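Household Studies – Doors, Locks and Fittings

4.2 Lever handles and the claim of effortless use

The case for the lever over the round knob is usually put as though it were settled. A lever can be worked with an elbow, a wrist or the side of a closed hand, and so, the argument runs, it asks almost nothing of the person using it. We are less sure. Much of the support for this view comes from trials on a sample door fixed to a bench, with no lock, no key and nothing in the user's other hand. Pascual's survey of 328 interior doors in Trernley found keys left standing in the lock on 124 of them, yet the trials he reviews hardly mention keys at all.

A key changes the job in small ways. It takes up space near the lever, and on some doors it sits where the knuckles would pass on the way down. Lacson treats this as a matter of taste. We think he gives it up too easily – his own notes from the Dalisay apartments list 77 complaints about handles, and he sorts them by finish and age without once asking where the key was.

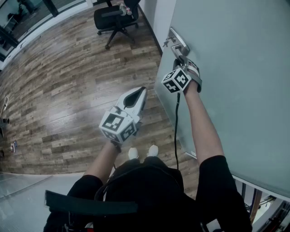
Figure 6. Silver lever handle on a pale grey-green door, with a key in the lock cylinder just left of the handle plate.

The arrangement in Figure 6 is an ordinary one, and a catalog would call it easy to use. Perhaps it is. But a lever has to be pressed down and the door then moved, and a person who lets go too early must start again. The Rakier scale scores only the first of these steps. A door can therefore score well and still be a nuisance to live with, above all for someone who comes to it with both hands taken.

We do not claim that knobs are better, and nothing in our material would support that. Our complaint is narrower. Until the key, the weight of the door and the swing are recorded along with the handle, a rating of "easy" describes the fitting in the box, and the Soton figures so often quoted in its favor should be read with that in mind.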